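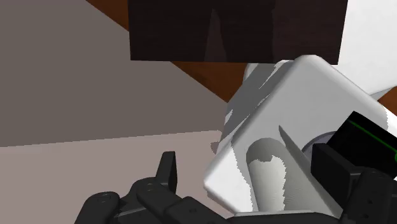 Why did the second batch of starch paste go thin in the jar? It was cooked too briefly; the pot came off the heat as soon as it turned translucent, well before the granules had fully swelled.

December 12, 2024

Paste trials for the Tolentino ledgers, continued. Wheat starch from Hakus, same bag as the last run, opened in April and kept sealed. Base recipe unchanged: 100 g starch to 500 ml deionized water, soaked overnight, stirred back up before heating.

Batch 1. Cooked 40 minutes on low, stirred throughout. Stiff when hot, cut cleanly when cold. Sieved twice through horsehair. Still good today, no smell, no water on top.

Batch 2. Cooked 15 minutes. Looked finished. By the next morning there was a layer of water over it and the body had gone grainy. Sieving did not bring it back. Discarded.

Batch 3. Cooked 40 minutes but without the soak. Small hard lumps that the first sieve caught. Usable after the second pass, slightly weaker tack than batch 1. The soak stays in.

Test strips: kozo tissue on offcuts of ledger stock, 8 strips per batch, pressed under blotter and glass, left until the next day. Batch 1 peeled with fiber tear on all 8. Batch 3 gave fiber tear on most of the length, but the ends lifted on two strips. Brushing was uneven there, so I would not put all of that on the paste.

Humidity in the press room read 61 percent at the start and was not logged afterward. The Giltow meter needs a new battery before the next run. Without a second reading the drying times are not worth writing down.

Dilution for tissue repairs — one part paste to three parts water, worked with a stiff brush until it falls off the bristles in a slow thread. At one to four the tissue cockled and the iron gall ink on the offcut showed a faint halo. Do not go past one to three on anything with that ink. For the spine linings use it straight from the sieve.

The Ilia ledger (green cloth, detached front board) had old animal glue on the spine. A methylcellulose poultice for 20 minutes softened it enough to lift with a bone folder. Second application needed at the head, where it was thicker. Left the original sewing alone; the supports are sound apart from one broken at the tail.

Open items:
Repeat batch 1 at half quantity and see whether the cooking time can come down.
Label jars with the cooking time as well as the date.
Replace the blotters, the current set is stained.
Ledger 2 has a loose section near the back, check the sewing before any lining goes on.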